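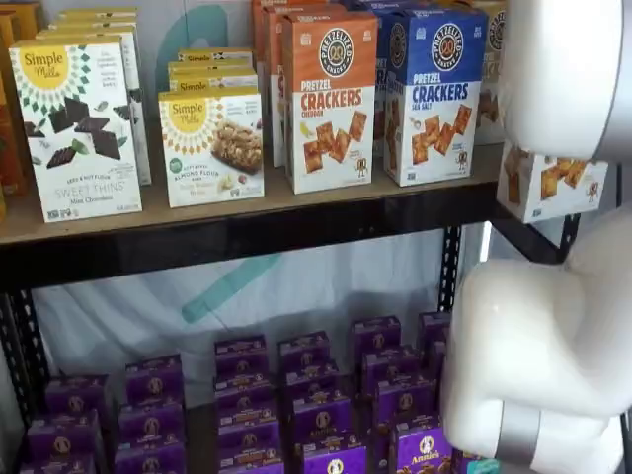
Shelf Service by Subscription: The Altow Arm on Trial

Altow offers its shelf-handling arm to small grocers on a 12-month contract, with installation and 2 service visits included. Botville is reviewing the package on a two-tier unit of crackers, cookies and bars, with purple Annie's boxes on the lower level.
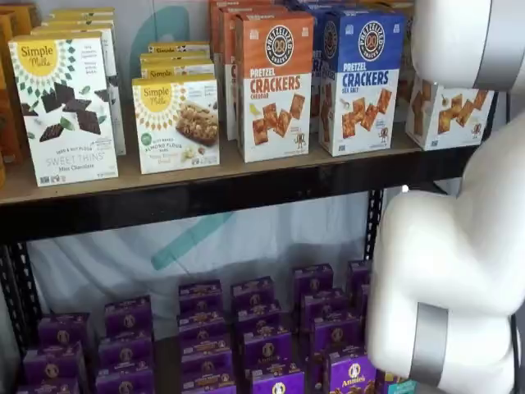
Policarpio asked whether a store that rearranges its shelves every month would have to pay for each new layout. Altow replied that the contract covers layout changes up to a catalog of 900 items.

The gripper is supplied with its mounting plate. Replacement fingers are ordered separately under part number 1002.
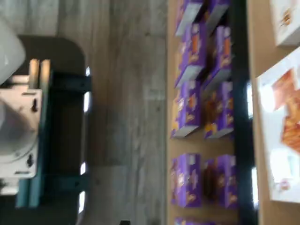
Namside Trade Review Staff

Buyers should measure the aisle before requesting a quote, as the base needs clear floor beside the shelving. Training for store employees is held on site in June.

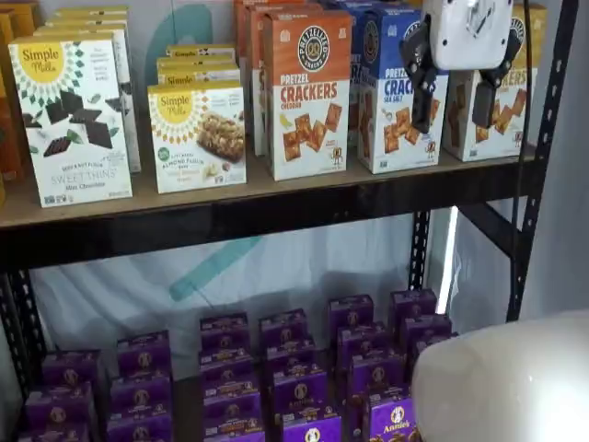
The gripper at the upper shelf, with Pretzelized crackers and Simple Mills boxes.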